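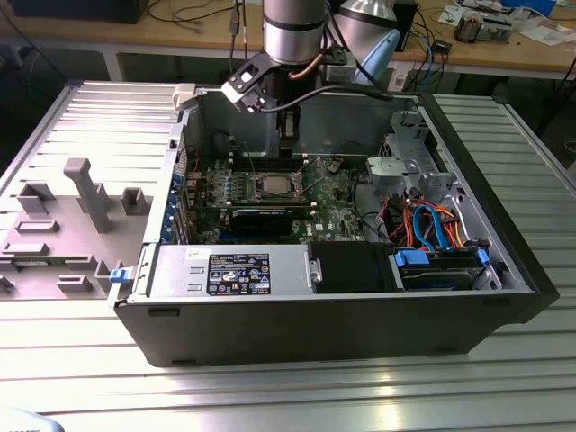 June, bench notes, Dell tower (asset 176)

Panel off, case on its side on the slotted table, motherboard facing up. CPU heatsink removed before noon. Processor left in the socket in its retention frame. Abla Yammine wants the chip to stay put until the memory is sorted, so the lever is not to be touched.

Graphics card still seated. It comes out next, before any memory. Last time, on the Osine unit, we did it the other way around and scraped a latch on the card shroud. Check the bracket end first: there are thin red and black wires near the blue slot clips and they catch easily. Move them aside by hand, no tools.

Supply is the long silver one at the front edge, blue release handle at the left end. Rating label is on the top face and can be read without pulling the unit. Copy the full label into the parts sheet under line 1023. The old entry was taken from the Nanton spare and has the wrong part number.

Paste: clean the processor lid in place with wipes, wait 15 minutes, then inspect under the lamp. Use the Bamier tube. The other one has separated.

Screws are in tray 2, heatsink screws in their own bag. Please keep them apart – the threads differ and the short ones will start in the wrong holes.

Open items:
Memory order by slot, to be written down before removal (Teemu Räsänen).
Replacement fan from Aoun, not yet arrived.
Ask Abla whether the expansion clips get swapped or just cleaned. Two on the previous tower were cracked at the hinge.

No power to the board until the heatsink is back on and the fan lead is checked.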